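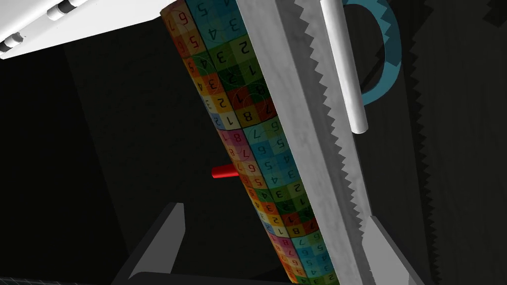 It never dropped a thing until we gave it something with a number on it, was how the engineer put it to me before I had even found a chair. I had driven out to Drellham to hear about the fault that ate most of their August, and I'd been hoping for a gentler start (coffee, maybe).

The team there trains a two-handed robot inside a simulator before anything gets near real hardware. The project is called Goter, and the job is handovers: one hand holds a tool, the other comes in and takes it. Sounds easy! The engineer I spoke to has been on it since the first week and asked me to leave names out, so I will.

"We had 900 handovers in a row without a drop," the engineer told me. "You start feeling pretty good about yourself. Then we loaded the new set of objects and it started letting go early."

Letting go early is the polite version. The giving hand would open while the taking hand was still on its way, and whatever was between them fell. With a blade in the mix you can see why people stopped laughing. I asked if anybody had been close to getting hurt, and the answer came fast.

"No. It was all simulated, so the worst thing that got cut was my weekend. But we were 20 days away from copying that same controller onto the real arms over at Dretden, and there are people standing next to those arms all day long."

So what went wrong? I got two explanations, and the first one was a dead end. They figured it was the surfaces. The objects that gave trouble included a cylinder covered in little colored squares with digits in them, and the first theory was that the busy pattern was throwing off the vision side. They spent a good long while on that, swapping in plain gray cylinders and squinting at the results.

"The gray ones fell too," the engineer said. "A bit less often, which kept us believing in it for way too long. I had a whole slide deck about stripes and squares. I still have it, it's very nice."

The real fault was in a contact check, a small piece of code they call Tyagi (I asked why, and got a shrug). Tyagi's job is to tell the giving hand when the other hand has a proper hold. It was counting any touch at all. If the taking hand was near a serrated edge, the simulator would report a burst of tiny contacts, one per tooth, and the check added them all up and called it a grip.

"One finger brushing the teeth looked the same as two fingers squeezing," the engineer said, and did a sort of flapping motion with one hand to show me. "And once it had learned it could release early on that one, it got sloppy with everything else. The cylinders were just catching the bad habit."

I wanted to know how they finally caught it, and I'm afraid the answer is that they sat and watched. They replayed 675 failed runs at quarter speed, one after another, mostly after 7 p.m. when the machines were free. Somewhere in the middle of all that, a person got tired of looking at the cylinder and looked at the contact log next to it.

The fix was short. Both fingers now have to press from opposite sides, and they have to hold that for a moment before the other hand is allowed to open. Handovers are slower, and the engineer isn't thrilled about it.

"We've done 1150 since the change and we've had four drops. I can explain three of them."

And the fourth? Long pause. "I have a theory about the fourth. I'm not making slides this time."

The Dretden arms are still running the old single-hand program, with no handovers at all, and they'll stay that way until someone signs off on the new check. I asked when that might be and was offered the coffee instead.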